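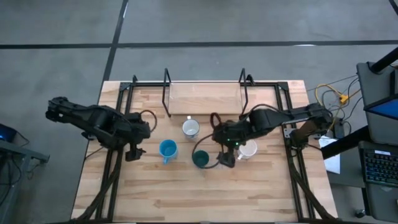

Mugs on the butcher-block top, the dark green one among them.

Oct 25, 2019

I have never trusted the advice about mugs. You will have read it: keep one for each person in the house, give the rest away, feel lighter. I tried it in March and felt no lighter at all. I felt thirsty, and I was washing up all day.

So this is a post about getting down to four, which is a number I picked myself and can defend.

The method I was following came from a little booklet called The Trarska Shelf, picked up at the market in Uketstead for more than it was worth. It says to take every mug you own, stand them all on a table and ask which ones you reach for. I don't think that question works. I reach for whatever is at the front of the cupboard. If you put a gravy boat at the front I would probably drink out of that.

What did help was the table. A mug in a cupboard is just part of a row, and you stop looking at it. Put it down on pale wood with some space round it and you notice the handle is mean, or the rim is too thick, or you only kept it because it came free with something. Nine of mine went in the charity box on those grounds and I haven't missed them, though I can't say I have thought of them fondly either.

The dark green one was never in doubt. Tea stains don't show in it, and that is the whole of my case. People will tell you that a dark mug keeps tea warmer. I have seen no sign of this.

White is harder to justify. Every kitchen shop will sell you white because it "goes with everything", and it does, including the brown ring you get by the end of the first week. Bicarb shifts the ring if you leave it overnight. The special powder they sell in Grullport also shifts it, for a good deal more money, and smells of swimming baths. I kept white all the same. You can see how strong the tea is, and I am fussy about that.

Then there is size. I measured my old favourite, a great bucket of a thing from Gkikas, and it held 635 ml to the brim. Nobody needs that. The last third was always cold and went down the sink, so I was boiling water to pour it away. It holds pens now.

I am still not convinced by mug trees – they wobble, and the bottom branches are no use for anything with a decent handle. Hooks under the shelf I might try, if I can find ones that don't chip the glaze. For the moment they stand the right way up in the cupboard, two at the front and two behind. The booklet says upside down, to keep the dust out. If a mug sits there long enough to gather dust, it should have gone in the box with the others.

The booklet went in the box as well, by the way.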